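Notes for session 2, knock-down furniture. If you were out on Monday, read this before you come in, and bring the reading from last time (the Trallar leaflet and my two pages on joints).

# Legs, sockets and ribs: putting together a small plastic table

Hi all! Last time we talked about why so much cheap furniture ships flat, and I promised we'd move on to something with four legs and no hardware. So we're doing the little white plastic table. I picked it because it has almost nothing to hide. There's a top, there are four legs, the legs screw in, and you're done. And yet every term somebody ends up with a table that rocks like a boat, so there's clearly something to learn.

## Start upside down

Please, please turn the top over before you do anything else. I know some of you like to hold a leg up from underneath and twist it in over your head (Ferenc Hegedűs, I'm looking at you, and I say it with love). It works, sort of, but you can't see whether the thread has caught, and your arms give out by the third leg.

Put a cloth down first. A plastic top scratches more easily than you'd think, and the side that ends up on the floor is the side everybody will be eating off. An old bedsheet is fine. I like a dark one for this job, just for the contrast: white parts on a white sheet disappear, and I've spent more time than I'd care to admit patting around for a leg that was right by my knee.

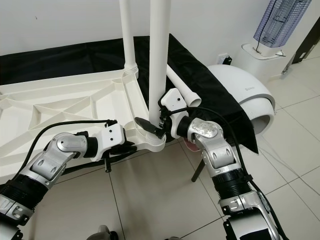
Once the top is face down you've got the whole structure in front of you, and this is the part I really want you to spend time on, because the finished table hides it completely. A flat sheet of plastic this size would sag in the middle under a pot of soup. To stop that you could make the whole sheet thicker, which is heavy and costs money, or you could keep it thin and run ribs across the back. Ribs win nearly every time.

Look for these on your own top and sketch them in your notebook:

- The rim. It turns down all the way around and does a lot of the stiffening on its own.
- The diagonals. They tie the corners to the middle, so a load on one corner gets shared out.
- The straight ribs, which break the surface up into shallow compartments.
- The corners, where everything gets gathered up into a round socket.

Try pressing with your thumb in the middle of one compartment and then right on top of a rib. You'll feel the difference immediately! Larysa Kuzmenko asked last term why the ribs make triangles, and the short version is that a square can lean over into a diamond without any side changing length, and a triangle can't. We'll do that one with drinking straws next week.

## Fitting the first leg

The first leg is the annoying one. After that your hands know what they're doing.

1. Lay all the legs out next to the top, pointing more or less the same way, with the collar ends together.
2. Pick a corner close to you. Don't reach across.
3. Set the end of the leg in the socket and let it stand up straight on its own weight.
4. Turn it *backward* a little, until you feel a small drop. That's the two threads finding each other.
5. Now turn it forward, slowly. It should go easily. If it fights you in the first half turn, back it out and start again.

Step 4 is the one people skip, and it's the one I'd keep if I could only keep one. Plastic threads are big and rounded and forgiving, right up until you cross them, and after that the socket is never quite the same. I have a Meltow table at home with a chewed corner from exactly this, and yes, I did it myself, in a hurry, with guests on the stairs.

Keep one hand on the rim while you turn. The top is light and it'll happily spin along with the leg.

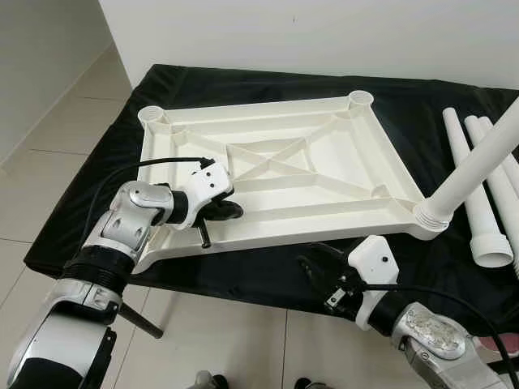
How tight is tight? Snug, then stop. Don't lean on it. You'll want to go back over all of them at the end anyway, when the table is still upside down and you can compare one corner with the next. If you've cranked the first leg down as hard as you can and left the others finger-tight, you've built in a wobble before anybody has even set a cup down.

A question from Vasylyna Fedoruk that I thought was a good one: does the order matter? With screwed legs like these, not much. I go around the edge in order so I don't lose track. With bolted metal frames it matters a great deal and you'd go corner to opposite corner, but we'll get to those in session 4.

## Handling the tubes

The legs are light for their size, and long, so the far end swings further than you expect. Watch for lamps and for your neighbor. Hold a leg near the end that's going into the socket if you want control over the angle, or further up if you want an easier turn. I usually start low and slide my hand up once the thread has caught.

Give each one a quick look before it goes in. A smudge is only a smudge and comes off with a damp rag. What you care about is a crack near the collar or a bit of grit in the thread. Run a fingertip around it, and do the same inside the socket.
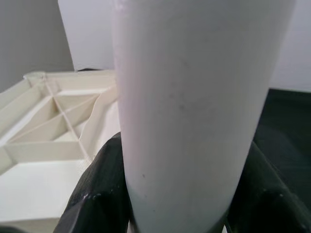 *A white tube held upright by its lower end, with a few small marks on the surface.*

Anything loose and slim goes on the cloth too, side by side, where you can see it. Not in a pocket! Pockets are where parts go to live forever. Clear a bit of space all around the cloth as well, and keep the parts away from any appliance that's sharing your surface.

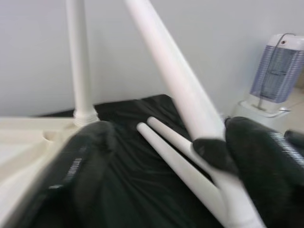 ## For next time

Take one piece of plastic furniture at home (a stool, a crate, a chair from the balcony), flip it over and draw what's underneath. Half a page is plenty. Mark where you think the load goes when somebody sits or leans on it. Lesia Marchuk has offered to bring her Bilyk stool for anybody who has nothing at home to turn over, so talk to her before class.

Bring the straws if you have them, plus a roll of tape.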